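Breakfast on a tray, worth it or just more washing up?
Kitchen & Table board, 7 replies

mallee_gran
The Virora catalogue has a whole spread on "tray living". Every person gets their own tray, already set, and you carry it out. They want $40 a tray. Has anyone kept this up past the first week? I smell a way to sell trays.

tin_kettle
We did it from January until I got sick of wiping the things down. A placemat goes in the wash. A tray with a raised rim collects crumbs in the corners and you're in there with a toothbrush.

Sulia_St
Disagree. I've got 2 kids and one tray each means I set up at night and breakfast is a single trip. The rim is the whole point, it keeps the spilt milk off the table.

tin_kettle
Until they tip the tray. And a bowl sitting on a plate slides about the minute you lift it. Why the plate at all? Cereal goes in a bowl. That's an extra plate to wash for every person, every morning.

Sulia_St
Toast goes on the plate, mate.

mallee_gran
Where, though? There's a bowl on it.

Sulia_St
Round the side. My colours don't match and I don't care, but there's room. Our usual setup:

1. Tray on the table first, green plate in the middle, grey bowl on the plate. I put the bowl off to one side so there's a decent strip of green left for the toast. Orange cup goes down at the near edge.
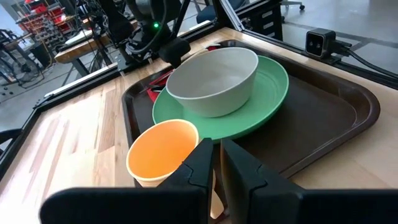

2. Cereal and milk stay in the cupboard and fridge until morning. I'm not leaving food out overnight.

3. Afterwards the lot goes back to the sink on the tray.

marikar_flats
Looks nice enough, but that cup is hard up against the plate. I'd want it further off before I let a three-year-old near it. Also a glossy rim shows every fingerprint, ask me how I know.

tin_kettle
Still not sold. Nice butcher-block table and you've covered it up with a tray.

mallee_gran
Might try it with the old tray from the caravan before I give Virora a cent. If the toast ends up in the milk I'll be back to complain.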